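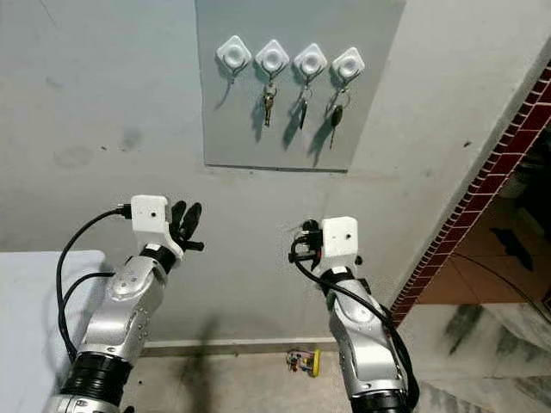

4. Sustained loading of adhesive hooks on painted and panelled surfaces

4.1 Background to the loading tests

The static strength of a pressure-sensitive adhesive pad is normally given as the load at which it comes away in a short pull test. For a hook that is used indoors this value is of limited use. The weights involved are small compared with the short-term strength of the pad, but they stay in place for weeks or months, and the adhesive flows slowly under them. A hook that holds a heavy load for a minute may let go of a light one after a season. Earlier work on foam tapes has dealt mainly with glass and bare metal [11, 12], and there is little published data for emulsion paint, coated board or wallpaper, where most household hooks are fixed.

The present section reports tests in which hooks were left under constant load and observed until they failed or until 1000 hours had passed. Short-term pull tests on the same materials are given in Section 3 and are used here only for comparison.

4.2 Materials

Two pads were tested. The first was a closed-cell foam tape sold under the name Cadanar, with acrylic adhesive on both faces. The second was a thin clear pad without a foam core, supplied by Pledau for use behind rigid plastic plates. Both were cut to the same area and fixed to identical backing plates, each carrying a bent wire hook. Using one plate for both pads removed the effect of plate stiffness, which had complicated the comparison in Section 3.

Three kinds of surface were prepared. Plasterboard panels were given a primer coat and two coats of matt emulsion. A second set was finished in the same way but with a washable paint of low sheen. The third set consisted of smooth coated board, used as supplied. All painted panels were left to cure from December until the start of testing in spring, in a store at the Imville site with moderate heating. Panels that showed roller marks, dust or blisters within the test area were rejected.

Cleaning before fixing was the same throughout. The surface was wiped with a lint-free cloth dampened with isopropyl alcohol and left to dry. Each pad was then pressed on by means of a weighted roller, and a rest period of one full day was allowed before the load was hung. The effect of shortening this rest period was examined separately (Section 4.5).

4.3 Loads and arrangement

Loads of 100, 200 and 700 grams were used. The two lower values cover the range of ordinary light articles, such as a key ring, a dog lead or a folded cloth bag. The highest value represents a filled bag or a light coat, and lies close to the limit commonly printed on packaging for pads of this size.

Hooks are often placed in rows, and the spacing between them determines whether neighbouring articles touch. A row of four hooks on a grey board, three of them carrying keys, is shown in Figure 5. When the articles differ in length and weight, as they do there, each pad in the row is loaded differently although all were probably sold with the same rating. For the tests, therefore, each hook was treated as a separate specimen, and the rows were laid out so that no load could touch the one beside it.

The distance of the load from the wall has a larger effect than its weight alone suggests. A weight hung close to the plate acts mainly in shear, along the plane of the adhesive. As the wire reaches further out, a turning moment is added which tends to lift the top edge of the plate. This edge is where peeling begins. The reach of the wire was kept the same for all specimens in the main series, and was measured from the wall to the lowest point of the bend. 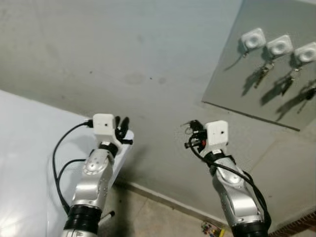 Downward movement was measured with a travelling microscope against a fine line scribed on the panel beside each plate. Readings were taken at short intervals during the first day and at longer intervals afterwards. The gap at the top edge was examined at the same time using a set of thin feeler strips. A specimen was recorded as failed when the plate fell, or when the strip could be passed behind the full width of the top edge without force. The second condition was included because plates that had lifted to this degree always fell later when left alone.

The test room was held at a steady temperature. Humidity was recorded but not controlled. A period of damp weather in the middle of the series raised the humidity for several days, and readings from that period are marked separately in the tables.

4.4 Results of the main series

At 100 grams no specimen failed on any surface within 1000 hours. Downward movement was present in the foam tape but slowed steadily and could not be distinguished from reading error in the later part of the test. The clear pad showed no movement that could be measured by the method used. For loads of this size the choice of pad appears to be of little consequence, provided the surface is sound.

At 200 grams the two pads began to differ. The foam tape continued to creep throughout the test on matt emulsion, at a falling rate, and a slight opening of the top edge was found on several plates. On coated board the same tape crept by a similar amount without any opening at the edge. The clear pad again moved very little on coated board, but on matt emulsion a small number of plates fell without prior movement. Inspection showed that the paint had parted from the primer beneath it, while the adhesive itself remained attached to the paint film. These failures cannot be assigned to the pad, and they are listed in a separate column as failures of the surface.

At 700 grams most foam tape specimens on matt emulsion failed before the end of the test. The sequence was consistent. A period of rapid movement on the first day was followed by a long period of slow and nearly constant creep, and then by a short period in which movement increased until the plate fell. The top edge opened during the middle period in every case. On washable paint the middle period was longer, and on coated board several specimens were still in place when the test was stopped. The clear pad failed less often overall at this load, but where it did so the failure was sudden and gave no sign that could have been seen by a user.

The contrast has a practical side. A foam pad that is overloaded will usually droop before it falls, and a person who notices the droop can remove the load. A thin pad offers no such notice. Ratings based only on the time to failure would favour the thin pad, although the damage from its failure, including torn paint, was more extensive in our tests.

4.5 Effect of rest period and repeated loading

When the load was hung directly after fixing, foam tape specimens at 200 grams moved more on the first day than those given the full rest period. The difference then remained almost unchanged to the end of the test, which suggests that the early loading disturbed the wetting of the surface and did not alter the later creep rate. The clear pad was more sensitive. Some specimens loaded at once were lost within the first hour, all of them on matt emulsion. The instruction to wait before use, which is printed on most packs, is supported by these results for both pads.

Hooks in use are rarely loaded without a break. Articles are taken down and put back, often with a slight jerk. A set of specimens was therefore loaded and unloaded by hand twice each working day, in the manner described in the Kongkaew method for wall fixings [14], with the load lowered on to the wire and released. At 100 grams this had no measurable effect. At 200 grams the creep of the foam tape was partly recovered during each unloaded period, and the total movement at the end was lower than under constant load. At 700 grams the recovery was small and was outweighed by damage at the top edge, so that failure came earlier than under constant load.

The direction in which articles were lifted away was not controlled. Operators were observed to pull slightly outwards when removing a load from the wire, and this action adds to the peeling moment for a brief time. It may account for part of the scatter in the repeated loading results.

4.6 Limits of the data

The paints used were fresh compared with those found in most occupied rooms, and older films may adhere less well to their primer or may carry traces of grease that wiping does not remove. Only one backing plate was used, and a more flexible plate would be expected to move the point of first peeling. The panels were also mounted on a rigid frame, whereas a board hung from a partition will move a little when a door is closed.

No test was carried out at raised temperature. Creep in acrylic foam is known to increase with temperature [12], and the rates given here should not be applied to kitchens or to walls exposed to strong sun. The effect of heat on the clear pad is taken up in Section 5, together with the results for wallpaper.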